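# Week 4 handout: can it do the chores yet?

Read before the tutorial. Bring one chore you'd pay to get rid of.

Vendors such as Zallex and Wendari like to quote a success rate. Flalto's brochure says 93 per cent. Your first question should be "93 per cent of what?" A simulated bedroom costs nothing to mess up, and you can reset it 1000 times before lunch. Tidying a bed in one is still a decent test, as soft surfaces and odd shapes are what real homes are full of.

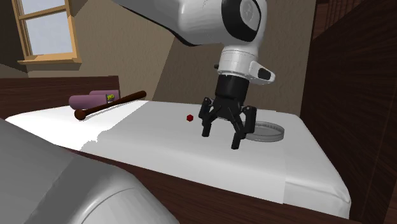
## Picking up isn't tidying

Most of the published work is about grasping. Grasping matters, but write out what you do when you clear a bedroom and you'll find it's a small part of the job. You decide what belongs there, what's rubbish, and where the rest goes.

Hard, rigid things with flat faces flatter a two-fingered gripper. 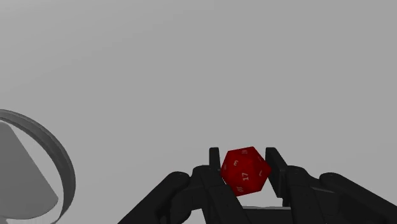
A wet sock or a half-folded fitted sheet is another matter, and I've yet to see a sales video that starts with either. Ask for the failures. If the Zerouali trial ran 2000 attempts, we should be able to look at the bad ones too.

## Clear the table

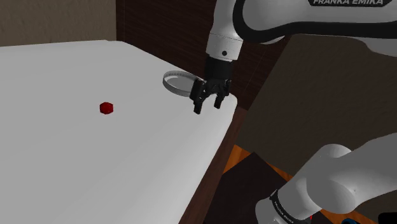 Wiping down a table is a chore most children can manage by age seven. For a machine, the trouble begins with working out what is on it. A small red cube on a white top is easy to pick out. The see-through ring near the back is closer to a drinking glass, and that's the one I'd mark on.

**For the tutorial:** take your chore, list every decision in it, and cross out those a machine has been shown making in a real house.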